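Check the Fingers Before You Blame the Program
2 Jan 2025

When a teardown cell starts missing picks, the first thing most shops do is call the integrator and ask for a program change. I think that is the wrong first call. In my experience the trouble is usually in the last few inches of the arm, and a person with a hex key can find it before lunch.

Flestine runs a cell that takes apart old computers for parts. Boards, memory, processors. The work is harder on a gripper than people expect. A computer case has steel edges, brackets and loops of cable, and the fingers have to go down among all of it and come back out.
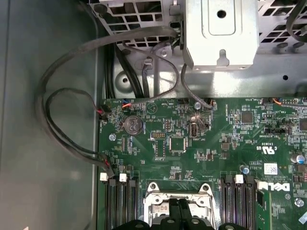
One reader at Trellberg wrote that this is fine for a small shop, but on a line with 200 units waiting there is no time to stop and put a wrench on every bolt. The reader would sooner swap the whole gripper on a schedule and send the old one to the bench.

I understand that, and if you have the spare, go ahead. But a swap has its own cost. You have to check the tool center point again, and a spare that sat on a shelf since March is no more trustworthy than the one you took off. At Flestine the check takes 4 minutes at the start of a shift. Wipe the pads, look at the links, feel for play at each joint, close on a gauge block and read the position. Write the number down. The writing down is the part that gets skipped, and a slow drift only shows up when you have last week's number next to today's.

Processors are where it pays off. A cable can be grabbed a little crooked and still come out. A processor is thin and flat, with a socket full of fine pins close by, and a bit of slop at the finger joint gets bigger by the time it reaches the pad.

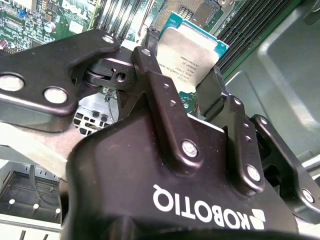 So I would put the force setting last on the list of things to change. Turning it up hides a worn pad for a week or two - then you have a worn pad and too much force. The log at Flestine had 132 entries when I read through it, and 40 of them were force changes. Most were put back later.

Let the operators own the check, and give them the authority to stop the cell when the number is off.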